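1/6
Der Kleiderschrank-Thread geht weiter. Gestern Pullover, heute Hosen. Ich hab mir vorgenommen, jede einzeln in die Hand zu nehmen, bevor sie zurück ins Fach darf. Kaffee steht bereit, Radio läuft.

2/6
Erste Kandidatin: die blaugrüne Jeans mit dem Gummizug am Bund. Ich liebe diese Farbe ja sehr, fast schon Petrol, und dazu die orangen Nähte an der Tasche! Einmal längs gefaltet, dann seh ich erst richtig, was ich da habe.

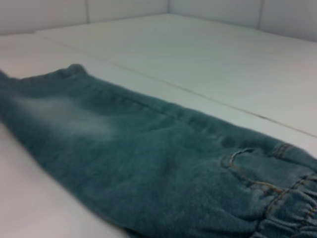
3/6
Kurz zur Falttechnik, weil Benedito Holanda gefragt hat: Bein auf Bein, glattstreichen, dann in Drittel legen – fertig. Rollen mach ich nur für den Koffer. In der Schublade rollt mir sonst alles wieder auf.

4/6
Beim Glattstreichen guck ich auch gleich nach den Nähten. An der Kante hängt ein loser Faden raus, orangebraun wie die Steppnaht. Bitte nicht ziehen! Kleine Schere, knapp abschneiden, Ende. 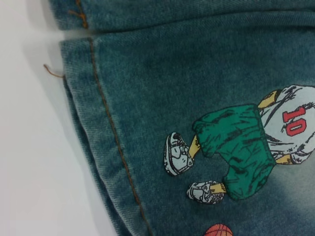

Den Basketballer mit der roten 10 drauf würd ich übrigens nie mit heißem Eisen direkt bügeln. Immer auf links drehen oder ein Tuch drüber, das gilt bei mir für alles mit Aufdruck.

5/6
Behalten oder weg? Behalten, ganz klar. Die verkaufte ich nicht mal für 76 Euro :) Weg dürfen dafür 4 andere, die kommen in die Tüte für den Flohmarkt.

6/6
Morgen dann Socken. Wer macht mit?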